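Gripper room and bench: house rules and tips
Put together by Tala Nimri, Hustness workshop. Last tidied up October. Shout if something's wrong.

Read it once, properly, then keep it somewhere you can find it. Most of it is common sense. Some of it we learned by breaking things.

BEFORE YOU PICK ANYTHING UP

Hands clean and dry. No hand cream. Cream gets into the texture on the pads and then everything slips for the rest of the day.

Sleeves up or tight. Lanyards off, long hair tied back, rings in your pocket.

Wipe both pads with a barely damp cloth, then a dry one. No washing up liquid. No kitchen spray either, it leaves a film. If the grooves are really clogged use a soft toothbrush (blue mug, by the sink, NOT for teeth).

Open and close five times with nothing in it. Should feel the same each time. If it's gritty or sticks halfway, put it on the red shelf with a note. Don't force it and don't oil it. Cooking oil especially. Yes, it happened, at Mollthorpe.

Check nothing wobbles. Screws want to be snug. If you're leaning on the screwdriver you've gone too far.

MARKER BOARDS

Flat, clean, dry. A bent board is worse than no board.

Stand it so it won't creep. Bookend behind, strip of non-slip drawer liner underneath. The liner is the cheap stuff from the hardware shop, cut with ordinary scissors, lasts ages.

Don't lean it on anything that's going to get used during the session. Kettle, toolbox, somebody's lunch.

No shiny tape over the pattern. No sticky notes. Fingerprints come off with a dry microfibre cloth, and if one won't shift tell me and I'll print another.

Once it's set, leave it. If it gets knocked, say so out loud, stop, set it again and start a fresh run. Please don't just nudge it back and carry on, we lost most of a Sunday to that.

MOVING ABOUT WITH THE GRIPPER

Two people in the room is comfortable. Three is a squash. If you're wearing a backpack remember it sticks out behind you, and turn round slowly.

Say "behind you" when you pass. Feels silly for a day, then it doesn't.

Whoever is holding the gripper has right of way. Everybody else waits or goes round the other side of the table.

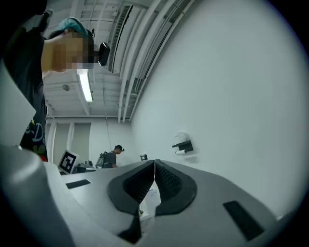 Gripper in use, marker board set up on the table behind.

Caps are fine, and handy if you're wearing a head unit, gives the clip something to hold. Make sure it's gripping the fabric and not your ear. Tug it gently before you start.

Fingers never go between the pads while somebody else has hold of it. Not to pick out a crumb, not to straighten a cloth. Ask them to put it down first.

Put it down, don't drop it down. Folded tea towel on the bench, housing side on the towel, pads facing up and touching nothing.

Arms get tired before you notice. Swap every 28 minutes, there's a timer on the bench, use it. The number is what was left on the timer when we wrote the rules and it's worked well so nobody's changed it.

WHAT WE PICK UP, AND HOW

Soft things first. Cloths, sponges, socks. Then boxes and tubs. Then cups, plastic before china.

No knives. No glass. Nothing with a flame or a plug on it. Nothing hotter than you'd happily hold in your bare hand.

Wet things only in the wet session, which is the last one. Otherwise you're drying pads every few minutes and it gets old fast.

Eggs: hard boiled only. Mark them with pencil so they don't end up back in the box with the raw ones.

Go at the speed you'd lay a table. Rushing makes a bad run and usually a mess too.

If you drop something, leave it until the run is stopped. Then pick it up by hand, check it for chips, wipe the floor. Chipped cups go in the bin wrapped in newspaper.

KEEPING COUNT

Runs go in the notebook as you do them, in pen. Not from memory at teatime.

Write down: your initials, which gripper, what you were picking up, anything odd. "Odd" covers a lot. Light flickered, board got bumped, pad felt slippy. Put it all in, takes seconds.

A bad run still gets a line. Put a cross next to it and leave it in.

Pads come off for a proper look at 1000 closes. There's a tally at the back of the notebook. Drekville let theirs go a lot longer and the texture had worn smooth in the middle, which they only spotted when cups started sliding out.

Best day so far is 47 good runs. Not a target. I'd rather have half that and nobody with a sore wrist.

LIGHT AND ROOM

Main light on, even when it's sunny. Keep it the same from the first run to the last.

Blinds either all down or all up. Half down gives you stripes across the table.

Wipe up spills straight away with paper roll. Whoever finishes a roll fetches the next one, full ones are in the tall cupboard by the door. Leaving one sheet on the tube does not count as not finishing it.

Floor clear before you start. Bags under the far bench, coats on hooks. Cables along the wall, taped flat if they have to cross anywhere people walk.

VISITORS

Tell them what's being recorded before they come in. Not after. If they'd rather not be in it they can wait next door, no fuss, there's a kettle.

Post, screens with email up, family photos, anything with an address on it: away in a drawer first.

Faces get blurred before anything is shared outside the workshop. Check it has worked by looking at the file yourself, beginning to end. Don't trust the thumbnail.

PACKING UP

Pads wiped and dry. Gripper in its box, jaws open slightly so the pads aren't pressed together all night.

Head unit unclipped and on charge. Wipe the bit that touches skin.

Boards flat in the folder, pattern facing in, with a sheet of kitchen paper between each. The Avcı folder is the stiff one, use that for the big boards. The floppy one is only for teh small ones.

Batteries on the metal tray. Never on the windowsill, never under a tea towel. Chargers off at the wall when the last person goes.

Notebook back on its hook. Tables wiped. Bin out if it's more than half full.

Spare pads are in the biscuit tin, top drawer. Take a pair, never a single, and write it on the lid. When there are 2 pairs left tell me that day so I can order more. Delivery is slow and you can't do much with one pad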